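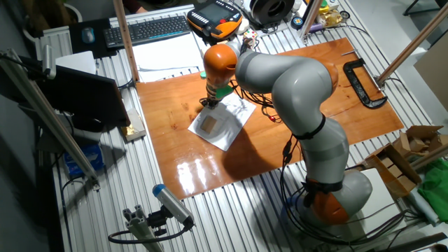
What was the Olter grip-release fault?

The Olter grip-release fault was a failure in which the two-finger gripper of a tabletop robot arm opened while the arm was still moving, letting go of whatever it held. It was traced to a strained conductor in the wrist cable and to a controller setting that treated a lost signal as a command to open.

Olter grip-release fault

The Olter grip-release fault is the name commonly given to a recurring failure in the Olter tabletop handling cell, a small research and training installation operated by the Clindden laboratory. The fault affected the handling of light objects such as paper, card and small blocks. No injuries resulted. The case is cited in Clindden's internal safety training as an instance of an unsafe default state, meaning a condition in which a machine that loses a signal moves to a more hazardous position.

Background

The Olter cell was built for short pick-and-place tasks over a wooden work surface set on a table of slotted aluminum profile. Its arms are of the collaborative type, which may be used near people provided that speed and contact force are kept within limits. The gripper is fixed to the wrist by a bracket, and its signal cable follows the outside of the arm.

Programs for the cell were written in Flinine, a task language developed at the same laboratory. Flinine sends the gripper a target width and waits for a reply confirming that the fingers have reached it. In the release in use at the time, the reply was checked once, at the moment of grasping. It was not checked again until the object was due to be set down.

Discovery

The fault was first logged in September, during a long run of a paper-transfer task. Operators found sheets lying short of the target area, and in several instances bent at a corner. These early cases were recorded as poor grasps, and the finger pads were replaced. The replacement had no lasting effect.

A review of the run records later showed that the task had been attempted 2,995 times and that 59 attempts had ended in an unplanned release. In most of these the fingers had closed correctly and had then opened during the return swing, when the wrist was turned furthest from its rest position. The pattern did not fit worn pads, which would be expected to fail at the moment of lifting.

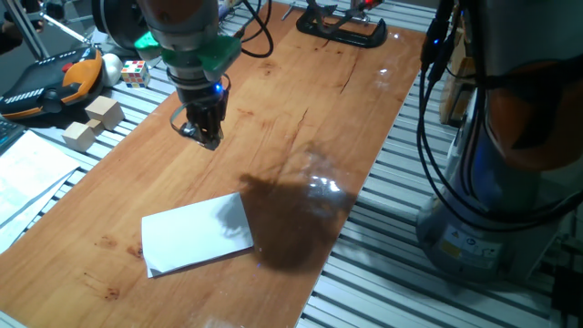 The gripper over the wooden work surface, with a folded sheet of paper on the table.

Cause

The investigation identified two separate conditions, neither of which would have produced the fault alone.

The first was mechanical. The gripper cable had been secured too tightly behind the wrist, leaving little slack for rotation. Repeated bending had damaged one conductor inside an intact outer jacket — a kind of damage that visual inspection does not reveal. Continuity tests with the arm at rest were passed every time. The break appeared only when the wrist was turned.

The second lay in the controller. On loss of signal the gripper was set to return to its home width, and home width had been defined as fully open. The setting dated from the commissioning of the cell, when an open gripper was considered easier to clear after a jam. It had not been reviewed when the cell was given moving transfer tasks.

Safety assessment

The objects in use were light, and the releases themselves were judged to be of low severity. The assessment gave more weight to a secondary effect. After each release the arm continued its program, and operators had begun reaching into the work area to recover fallen pieces while the arm was in motion. This practice was contrary to the written procedure, which required that the arm first be stopped from the teach pendant.

A further concern was that the same default applied to every tool on the cell. Had a heavier or sharper object been carried, the outcome of a release could have been more serious.

Corrective measures

The cable was replaced and rerouted with a longer service loop, and a test with the wrist turned to both limits was added to the maintenance schedule. The controller was changed so that the gripper holds its last position when the signal is lost and the arm comes to a protective stop. Flinine was revised to check the gripper reply throughout a move. The revised software was accepted on Tue 18 December after 816 consecutive transfers without an unplanned release.

The recovery procedure was also rewritten. It now requires the arm to be stopped and the stop confirmed on the pendant before any person reaches over the table.

Related cases

A similar fault was later reported on the Han cell, which used the same controller settings with a different gripper. There, 11 releases were recorded before the default was changed. The cable on that cell was found to be sound, and the loss of signal was attributed to a loose connector.

See also

Protective stop
Fail-safe design
Cable strain relief
Flinine (task language)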